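Open Day at Wanov -- Frequently Asked Questions
April, by the Visitor Team, Wanov

Print this page | E-mail this page

When can I come?
The robot hall in Stakimside is open for visitors from 3 in the afternoon. A tour takes 17 minutes and one group has at most seven persons. Please be at the reception a little earlier, so that we can give you the badge.

Must I register?
Yes. In the last spring we received 136 guests and the entrance became very crowded, so now we ask everybody to register by e-mail.

What will I see?
The main demonstration is called Clavedia. It is a table station with two arms, one on each side, and the task is with ordinary kitchen things, such as bowls and a plate. The plants on the table are artificial-looking succulents, and many guests ask if they may take one home. Sorry, they stay with us!
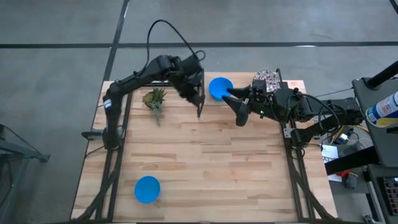 Is there also a task with a shelf?
Yes, a raised shelf with a wooden board stands on the table for this part. Bowls are a good object for learning about grasping: the rim is thin, and the fingers must come to it at the correct angle. You can ask the operator to stop at any moment if you wish to look longer.
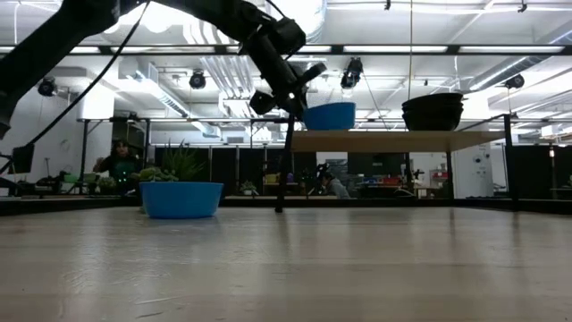 Gripper at the rim of a blue bowl, with the stack of black bowls further along the board.

May I touch the robot?
No, please stay behind the line which your guide will show you. After the tour there is a small hand-operated gripper in the reception which everybody can try -- children like it very much.

Can I take photographs?
Yes, but without flash. Please ask before you photograph our colleagues.

How do I reach you?
Take the bus from Endale to the last stop and then walk up the hill. Our parking is small and almost always full before lunch.

Contact: Visitor Team, Wanov, Stakimside | Copyright Wanov | Back to top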